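# Clondlow kitchen pack, used for collecting demonstrations

Rating: 3 out of 5

I bought the Clondlow pack to gather training examples for a pick-and-place policy. It is a set of simulated kitchens with a recorder attached. You drive the arm with a gamepad or a hand controller, and each finished attempt is saved as one episode. I have used it since June and kept 748 episodes from it.

Setup took an evening. The installer is fine, but the controller mapping is stored in a text file and the manual lists two of the axes in the wrong order. Once I had fixed that, I could record without touching the keyboard, and a full session of 20 episodes went by without a crash.

The best part is the reset. One button puts the room back and shuffles the small items within limits you set. I did the same job before with Benedetti, where every reset reloads the whole room, and I spent more time waiting than recording. With Clondlow I can discard a bad attempt and be back at the start before I have put the controller down.

The rooms are plain. I mostly use the one with the stone counter and the dark cabinets, and I write tasks around what is on the counter, such as moving the green fruit or picking up the flat blue item. Small items look soft at the default render size, and I would raise it before recording anything you plan to keep. 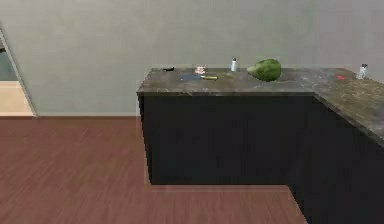

Can episodes be exported to other training code?

Export covers the Itier format and plain folders of frames with a table of actions, and anything else needs a script of your own.

I used the plain folders. The action table has one row per frame and the column names make sense. Timestamps are in seconds from the start of the episode. The task text is saved in a separate file, so keep the two together when you copy things to another drive. I lost the labels for 9 episodes that way and had to watch them again to write new ones.

Contact is the weak point. Round items slide out of the fingers more often than they should, and thin ones can sink slightly into the counter when pressed. You can tune the friction, but the setting applies to the whole room. Brandier handles this better, with friction set per item, though it costs more and has fewer kitchens.

Filtering is basic. You can mark an episode good or bad and sort by length. I would like a third mark for attempts that finish the task in a clumsy way.

I will keep using it for larger items and for practice runs. For thin or round ones I would try Brandier first.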